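Gesholm Hall - Pre-Event Safety Inspection
Event: public lecture series, December program
Inspected by: Berwyn Ifans
Date of walkthrough: November 25, 2021
Building opened 1933, last major renovation 2003

Ratings: S = satisfactory, A = action needed, N/A = not applicable to this event.

1. Exits and egress

1.1 Main lobby doors open fully and latch back. S
1.2 North stair exit clear to the sidewalk. A
Comment: Two stacks of folding chairs on the lower landing. Move to the Probert Room before doors open. The landing is part of the egress path and can't be used for storage, including overnight.
1.3 Exit signs lit, normal power. S
1.4 Exit signs lit, battery power. A
Comment: Sign over the west balcony door went dark during the test. Battery pack on order from Arnix. The balcony stays closed to the public until the pack is in and the test is repeated.
1.5 Aisles at full width with seating in place. S

2. Occupancy

2.1 Posted limit visible at the entrance. S
Comment: Posted limit is 200 with the balcony closed. Ticket desk has been given the same number. Speaker's guests and ushers count toward it.
2.2 Wheelchair spaces marked and not blocked. S
2.3 Overflow room arranged. N/A

3. Stage and lectern

3.1 Stage edge marked with contrasting tape. A
Comment: Tape is worn through at stage left, next to the steps. Replace the full run.
3.2 Handrail on stage steps secure. S
Comment: Top bracket tightened during the walkthrough. Recheck before the first lecture - the same bracket was noted last year.
3.3 Lectern stable, cables covered. S
3.4 Curtains and drapes carry current flame-retardant tags. A

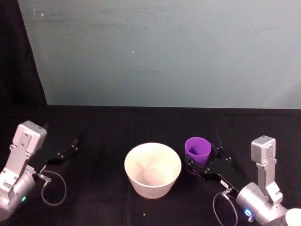
Comment: Tags on the main curtain are current. The side drapes have no tag and the purchase record doesn't list a treatment. Either find the certificate or take the drapes down before the program starts.

4. Electrical and audiovisual

4.1 Extension cords in good condition, not run under carpet. S
4.2 Projector stand locked and clear of the center aisle. S
4.3 Total load on the stage circuit within limit. A
Comment: The Kovham heater in the speaker's waiting room is on this circuit and draws 3000 watts at its high setting. Unplug during lectures. Wall heat in that room is adequate.
4.4 Microphone stands weighted. S

5. Fire equipment

5.1 Extinguishers in place, gauge in the green, tag current. S
5.2 Pull stations visible. A
Comment: Program poster stand was in front of the lobby pull station. Moved three feet to the right. Ushers to leave it there.
5.3 Alarm audible in restrooms and waiting room. S

6. Staffing

6.1 Ushers briefed on exits and assembly point. A
Comment: Briefing not yet scheduled. Include the balcony closure in it.
6.2 First aid kit stocked. S

Result: not cleared for public use. Items 1.2, 3.1, 3.4 and 4.3 to be closed before the first lecture. Item 1.4 may remain open as long as the balcony is locked off. Reinspection covers open items only, plus the bracket under 3.2.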